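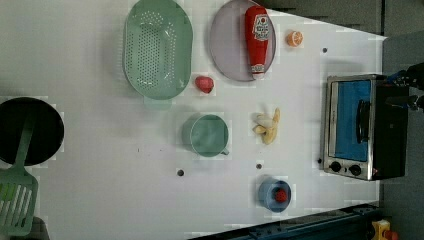

6/7/19

Props day! I have been putting this off since January and I finally ran out of other things to do, so I spent the morning going through the kitchen set and trying to decide what stays out, what goes back in the bins and what we need to buy before the fall. Writing it all down now while my coffee is still warm, mostly so I don't have the same argument with myself next time.

First, the tabletop. I'm really happy we went with white. I know there was a strong vote for the butcher block look (I voted for it too, I admit it) but the colors just sing on the white. The green colander and the lilac plate next to each other, that's a combination I would never have picked in a store and now I want it in my own kitchen. It does show every smudge, though. I went over it with the Dinach cleaner, the spray and not the wipes. The wipes leave streaks and then you're buffing for ten minutes with a dry cloth. Please, everybody, the spray!

I still don't love the little holes in the top. Crumbs and glitter and who knows what collect in them, and a cloth does nothing. I went in with a cotton swab and then the skinny vacuum nozzle, which worked fine once I found it (second drawer, under the tape, where it does not live). I asked the Prosmont people about plugs and they do sell them, but in bags of 50, and we'd be tripping over the leftovers until we all retire. Leaving it for now.

Play food. I laid out a fruit selection to see how the sizes work together, and I think the orange half is the star. The segment lines read nicely even from across the room. The strawberry is good too, nice and glossy, but it's small and it rolls off under things if you so much as breathe on it, so I'd like a second one in the spares box. The other red berry I put in the little blue bowl and there it stays. I have been calling it a raspberry, the inventory sheet calls it a "berry, misc." and I'm not going to fight about it. The bowl keeps it from wandering and the red on blue looks great.

The peeled banana. OK, so I have opinions on the banana. The peel strips are splayed out in a way that looks terrific lying flat and is a total pain to store. It won't go in the fruit tray without bending something. I tried it on top, I tried it diagonally, I tried it in its own sandwich bag. For now it's going in a shoebox with tissue paper and a label saying BANANA, PEELED, DO NOT STACK. If anyone has a better idea I'm all ears.

Ketchup bottle: keep. It's the piece people reach for first when they visit, every time, grownups included. I do want to figure out where it should go, as I keep just laying it down on the lilac plate when I need my hands free and then forgetting it there. Should it be with the dishes? With the pantry things? I've started a "condiments" row on the sheet, population one. Panicker has a mustard in their catalog that would go with it, and I've put it on the wish list.

Dishes. The green mug I like a lot, it's a good solid shape with a handle you can get hold of. I've been wanting a second mug in a different color so we can do a table for two. The plate is fine. The colander I washed by hand, and it took longer than I expected to get all those little holes clean (holes are the theme of the day, apparently). An old toothbrush did it. I left the toothbrush in the cup by the sink and wrote PROPS on it in marker, so do not, under any circumstances.

Toaster oven stays on the table. I thought about moving the appliances to the shelf to free up room, and I even cleared a space, but then the table looked like a picnic instead of a kitchen. Back they went.

Budget, while I'm thinking of it. We have 800 left on the props line. Botier wants 500 for the big pantry assortment, and I just can't see it, half of it is boxes of pretend cereal. I'd sooner get the mustard, the second mug, a spare strawberry and a couple more bowls, and keep the rest for when something gets stepped on. Something always gets stepped on.

Oh, and labels! The roll we have says 2000 on the wrapper and it must be nearly as old as I am, and the glue is giving up. Half the bins had their labels lying on the floor underneath. I redid the fruit and dishes bins with masking tape. Bread and vegetables still to do.

To do:
Swab the holes again after lunch
Finish bin labels
Ask about returning the wobbly cutlery tray
Find a proper home for the ketchup
Order a spare strawberry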